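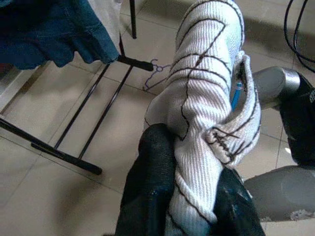

Re: [lidum-judo] Grading in May and the junior class

Kerstin Sjögren wrote:
> Could someone confirm the start time for the grading? I have it down
> as the morning, but the notice at Brekke says the afternoon. Also, do
> the juniors moving up from orange belt need to show the second set
> of throws, or only the first? Two parents have asked me.

Kerstin,

The notice at Brekke is the old one. Grading starts at 9.30 in the morning and the hall is ours until 2. Vidar Kvam will put up a new notice when he opens up for the evening class.

Juniors going from orange to green show both sets, plus one hold-down of their choice and the escape from it. Adults going for brown do the same and then 30 minutes of ground work with a partner of similar weight. Leif Strand is examining the adults and Signe Engebretsen the juniors. Signe trained under Leif for her own black belt, so the two of them mark in much the same way.

Anyone grading must have a current licence. Please bring the card. Mine is number 611 and ran out last month without my noticing, so do check the date on yours.

The Pratero mats are staying at Lidum until after the summer. We will need four people to help lay them from 8.30, and I have two so far.

White or blue suits are both fine for the grading. Belts should be tied properly before you step on the mat. Nails short, no rings or watches.

If you can't make this one, the next grading is in the autumn and I will post the date when the hall confirms it.

Arvid Dahlgren
Lidum Judo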